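How Do You Look After a Robot That Lives Inside a Computer?

Meet Merov. Merov is a robot with a smooth white body and two arms, and at the end of each arm is a gripper, the part a robot uses the way you use your finger and thumb. You could never bump into Merov in a hallway, though, because this robot lives in a simulation – a make-believe world drawn by a computer, a bit like the inside of a video game. Even so, Merov needs a checkup every morning before practice begins, just like a bicycle needs its tires squeezed before a long ride.

First the helpers open Merov's practice home, which has a gray counter, an orange floor and a big blue door. Then they look out over the top of Merov's body to make sure both grippers are where they ought to be. 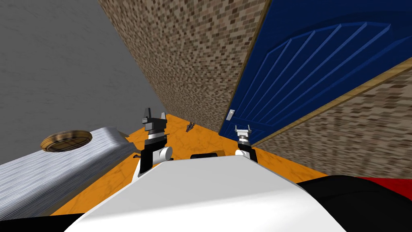 Step 1: Wake up the arms

A robot arm bends at its joints, the same as yours does at the elbow and the wrist. The computer keeps a number for every joint, and that number says how far the joint is bent. Sometimes a number gets a little bit wrong, and then Merov reaches for one spot and ends up in another (imagine trying to pick up your spoon and getting a handful of tablecloth instead!). So the helpers send both arms to a starting pose, with the fingers open and nothing in them, and they read the numbers one by one.

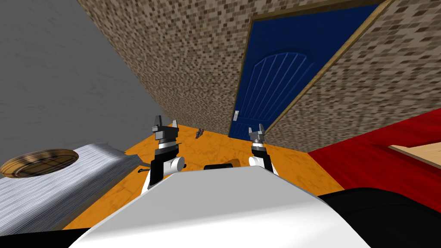 If a number is off, they type in a new one and send the arms back to the starting pose. They do this 10 times, which may sound like an awful lot, but a robot that starts out crooked will stay crooked all day long. The list of joint numbers is kept in a program called Fuvex, and so far it has 1,039 lines in it. That is a very long shopping list!

Step 2: Check the grippers

Next come the fingers. Merov's fingers are two flat plates that slide apart and come together again. The helpers want to know whether they open wide enough for a doorknob, and whether they squeeze gently or much too hard. A good way to find out is to bring one gripper up close to the door and stop there for a moment before trying to grab. 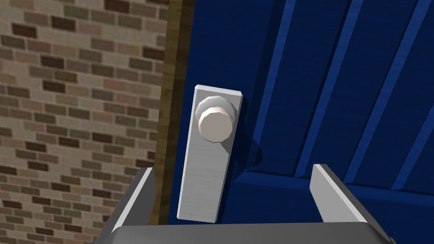
The gripper's two fingers are open wide, just below the round doorknob.

If the gripper is too far to one side, it goes back to Step 1. The whole checkup takes roughly 30 minutes, and after that Merov is ready to practice with doors until lunchtime.

Try it yourself: hold out your finger and thumb, close one eye, and slowly reach for a doorknob at home. Did you have to move your hand a little at the end?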